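Notes on re-cutting the shape sorter storage, part two. Part one covered the shelf. The remaining job was the boards and the loose wooden parts, which had been living in one bin since May.

The sorter is the yellow one with the thick white rim. Each piece drops into its own recess, and the recess depth sets how high the board stacks. I measured the rim at the corners and took the largest value, then added 2 mm for the lid. Heart, semicircle and oval all seat without force. The rectangle binds slightly if it goes in at an angle – start the short end first.
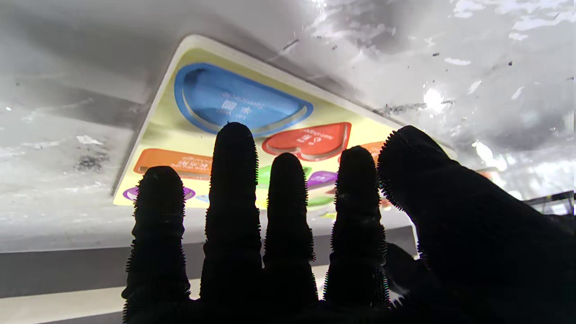 ## The wooden parts

Everything in pale wood got sorted by section and not by length. My first attempt was by length, and it put slotted strips next to solid blocks, so every search meant turning over the whole pile. The current rule:

- slotted or notched pieces lie flat
- plain blocks stack with the grain running the same way
- rods stay with the box, side by side

The box has a groove across one face. I had planned to glue a divider into it and dropped the idea, as the glue would have made the box single-purpose. A dry-fit divider cut from Skarnwood offcuts does the same work. Cut size is 228 mm by 141 mm, edges broken with fine paper.
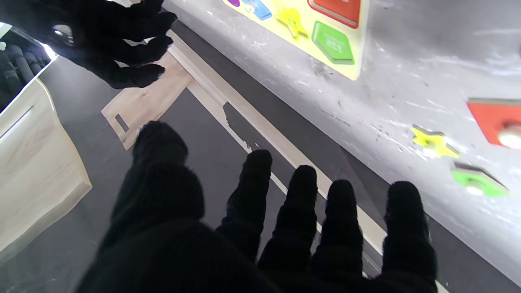 Makis Stefanou wrote in to say that a dry-fit divider will rattle once the humidity drops, and that a single strip of felt along the bottom edge cures it. He also thinks the rods should stand upright, which takes up less floor area but needs a taller box.

I added the felt. The rods are staying horizontal for now – upright, they lean on each other and the last one out brings down the rest.

Order of packing matters more than I expected. Strips come first, placed against the long wall. Blocks follow, with any notch facing the same side so a missing one shows at a glance. Boards go last and on top, pieces seated, printed side up. 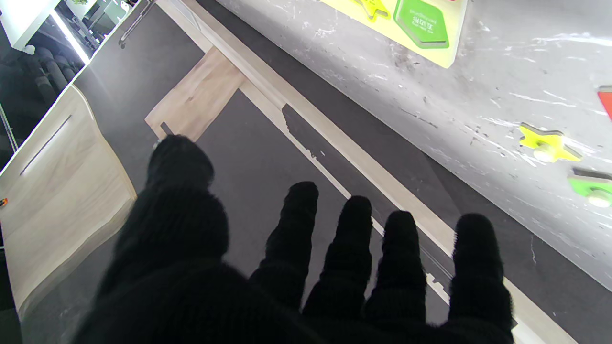
Total shelf width used is 651 mm, against the full run I had been giving it before. The freed space goes to the Kuroda puzzles, which are in worse shape and have no trays at all. I'll cut trays for those from the same offcuts once I've worked out a rim height that suits both sizes.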